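Category: Meeting Notes | Simulation
3 comments · 11 shares

Povel group, October meeting, started 2:10 pm

Present: Margaux Barbier (chair), Manuela Galli (notes), the Delorme students, two guests from Rutasel

1. Assembly results in sim

Margaux went through the new numbers and the room got pretty loud! The policy trained with varied table colors and lighting reached 60 percent on the upright panel task. The old fixed-color policy is stuck at 40 on the same 618 test starts. Same arm, same gripper, same reward, so we're all very happy with that gap.

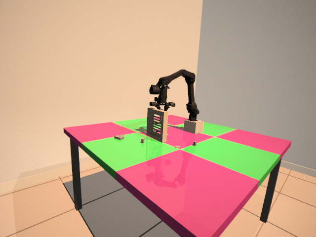
Manuela asked how much of the gain comes from shadows and how much from color. Margaux doesn't know yet (great question, she wants to know too). She'll rerun with shadows fixed and colors still changing, then the reverse. Rutasel offered machine time for both runs, which was gladly accepted.

2. Contact settings

Long and lively talk about finger friction. The Delorme students think ours is set too high and flatters every policy. Agreed to test 2 lower values before anything goes in the paper.

3. Fandora release

Scene files go out with the paper. Manuela is cleaning up the part names and would love help.

Actions: Margaux, reruns. Students, friction test. Manuela, part names.

Closed 3:25 pm.

We use cookies to remember your settings. Accept | Manage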